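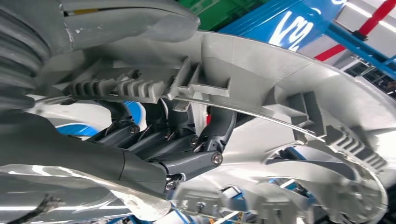 At Parnside in Lostthorpe, where the crate loan desk has changed its ways. Photo: Lostthorpe Notices

Crate borrowers told to form a queue

Lostthorpe has a proper queue at last, and it is for plastic boxes.

The crate loan desk at Parnside, which lends out green crates to anyone moving house, clearing a loft or running a stall, has moved into the carpeted room beside the main entrance. It comes with a blue shelving unit on wheels, a set of queue barriers and a list of rules that has already been longer and may be again.

The scheme has been going for three years. Until this summer it was run out of a cupboard under the stairs, on the understanding that borrowers would take what they needed and bring it back when they had finished. Most of them did take what they needed. The second half of the arrangement proved harder to enforce, and when the cupboard was cleared in July the desk found itself the owner of 300 crates, on paper, and in possession of far fewer.

"People get attached to them," said Nikola Grgić, who took over the desk in the spring. "You lend somebody a crate for a weekend and by the autumn it's got potatoes in it. I've had one back with a family of garden gnomes inside. I rang to ask about the gnomes and was told to keep them."

The new system is simple enough. Borrowers join the queue, give a name and a phone number, and leave with their crates for up to seven days. Anyone wanting longer must ring up and say why. Reasons accepted so far include a delayed house sale and a bad back. "Still packing" has been turned down twice.

The shelving came second-hand from Vukadinović, the shoe shop on Vusen Street, which was refitting its stockroom. The price was a box of biscuits and a promise to collect. Collection was straightforward, the unit being on castors, right up to the point where Vusen Street starts to slope. Grgić describes the journey as "brisk".

It has settled well in its new home. The crates go on the low shelf, two high, so that nobody has to lift one down from above head height, and they fit under the top shelf with very little to spare. They are less obliging in the other direction. Put three stacks in a row and the last one tends to hang out over the end of the shelf, where it is well placed to meet a passing shin.

A wider unit has been suggested. So has lending out more crates.
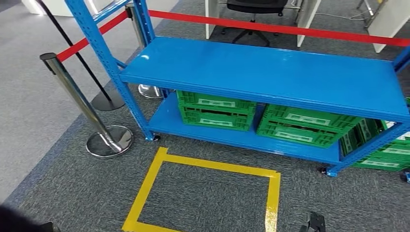 Barriers cause a stir

It is the barriers, though, that have got people talking. The chrome posts were bought at a closing-down sale and give the room something of the air of a bank, or a cinema expecting better things. On the first morning, borrowers arriving at an open desk with no one ahead of them walked the whole course anyway, round the posts and back again, and then stood at the end waiting to be called.

Senad Todorova, who was collecting crates for a move to the other side of the river, thought it an improvement. "Before, you just sort of rummaged," she said. "Now there's a bit of ceremony. I put a decent coat on."

Others have been cooler. A note left at the desk asks whether a town that cannot manage a queue at the bus stop really needs one indoors. It has been pinned up beside the opening hours, partly as a courtesy and partly to cover a hole in the plaster.

Amnesty for missing crates

Crates from the cupboard years can be returned until the end of the month with no questions asked. Grgić would like them empty and dry, and would like it understood that the desk does not take wheelie bins, fish boxes or baskets from the supermarket, all of which have been handed in since the offer was announced.

The early response has been encouraging. Several crates were left outside the front door overnight, stacked neatly, by somebody who plainly did not care to be seen. One had a jar of chutney in it and a card saying sorry. The chutney was plum, and did not last until lunch.

The desk opens at 7 in the morning, when the stallholders like to come, and closes at noon. Crates should be handed back at the desk and not slid under the barriers.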